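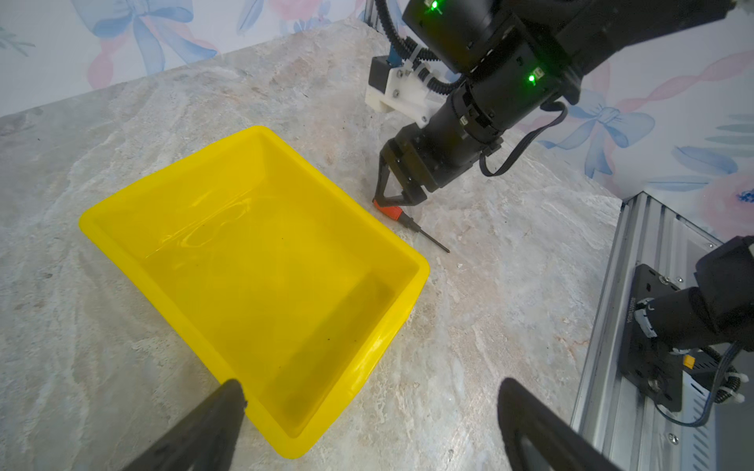

*Bac jaune vide et petit tournevis à manche orange et noir.*

# Contrôle du fonds « Romans sentimentaux » – septembre

**Site :** médiathèque Kestlow, salle de prêt
**Contrôle effectué par :** Tiina Kokkonen
**Ouvrages inscrits à l'inventaire :** 1 439

## Rayonnages

- [x] Fixation murale des travées hautes
- [x] Tablettes de niveau, sans flèche apparente
- [ ] Serre-livres en place sur toutes les tablettes
 *Commentaire : il en manque 3 dans la travée des séries longues. Commande à passer auprès de Strömberg.*
- [x] Étiquettes de charge lisibles (160 kg par travée)

## Circulation et évacuation

- [x] Allées dégagées
- [ ] Présentoir des nouveautés hors du passage
 *Commentaire : le présentoir Hitar empiète sur l'accès à l'issue de secours. À reculer avant l'ouverture de lundi.*
- [x] Marchepied muni de ses patins antidérapants

## État des ouvrages

- [x] Absence de moisissures et d'insectes
- [ ] Reliures solides
 *Commentaire : 2 tomes d'une même série perdent leurs pages. Retirés du prêt ; les lecteurs inscrits sur la liste de réservation seront informés.*
- [x] Grands caractères classés à hauteur accessible
- [ ] Numérotation des tomes conforme au catalogue Sedeck
 *Commentaire : plusieurs suites sont rangées par titre et non par ordre de parution. Reclassement à prévoir.*

## Avis

Maintien de la salle en service. Le déplacement du présentoir est exigé sans délai ; les autres points seront revus au prochain contrôle.

Visa : T. Kokkonen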